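What Is Stoppage Time?

I watch a lot of soccer, and the first time I went to a Clernholm game I got really confused. The big clock said the game was over, but everybody kept running! I thought the referee had fallen asleep.

So I'll tell you what I found out. A grown-up soccer game has two halves, and each one is 45 minutes long. The clock never stops, even when somebody gets hurt or the ball flies into the stands. The referee keeps track of that lost time and adds it on at the end of each half. We call it stoppage time – some people say added time or injury time, and they all mean the same thing.

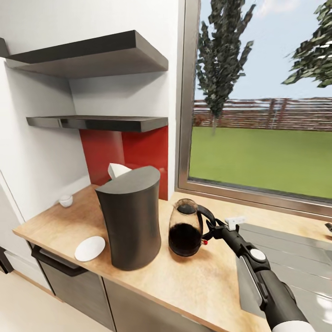 Who decides how many extra minutes there are?
The referee does. Near the end of the half, another official by the side of the field holds up a board with a big number on it.

At that Clernholm game the board said 4. The score was tied with Prurkon, and I was chewing on my scarf (yuck). Then Clernholm scored with a header, right in the extra minutes, and it counted just like any other goal!

The number on the board is the smallest amount they'll play, too. If a player gets hurt during stoppage time, the referee can add even more. Keep watching until you hear the whistle!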